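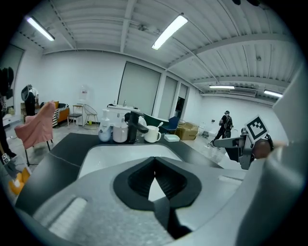 How do you teach a robot to put a spoon in a mug?

You could write out every tiny move. Go left a bit. Down a bit. Close the fingers. Stop! That takes forever, and if the mug is in a new spot the whole list is wrong.

So the team on the Tekus project tried something else. Show it. Lots and lots of times.

A person holds a gripper in one hand. It's a tool with fingers that open and close, like the end of a robot arm but with no arm. A camera rides along on it. The person picks things up, puts things down, and the camera records it all.

What is the black and white square for?

They're markers. A bit like the codes you scan with a phone. A computer can find the square in the video and work out where the finger is. Finger moves, square moves. Now the computer knows if the gripper was open or shut, and how wide.

Then comes the learning part. The computer program is called Sima. Sima watches the videos and looks for patterns. When the mug looks like this, the hand goes like that. Over and over. Then Sima gets to drive a real robot arm and have a go by itself.

Did it work?

Sort of! The team did a test in June. First Sima learned from 300 tries, all done in one room. Then it got a table it had never seen before. It did the job 2 times out of every 10. Not great.

Next they gave it 700 tries, from lots of diffrent rooms. Kitchens, offices, messy tables, tidy tables. This time it got 73 out of 100.

Why did that help? Was it the extra tries or the extra rooms? Good question, and the team can't be sure yet, they changed both things at once. A fair test changes only one thing. So the next test is 300 tries again but from lots of rooms.

What still goes wrong: shiny spoons. Mugs with the handle turned away. Very dim light.

Try it at home

You need kitchen tongs, a plastic cup and a spoon. Put the spoon in the cup using only the tongs. Now move the cup and do it agian. Did your hand do the exact same thing? What changed?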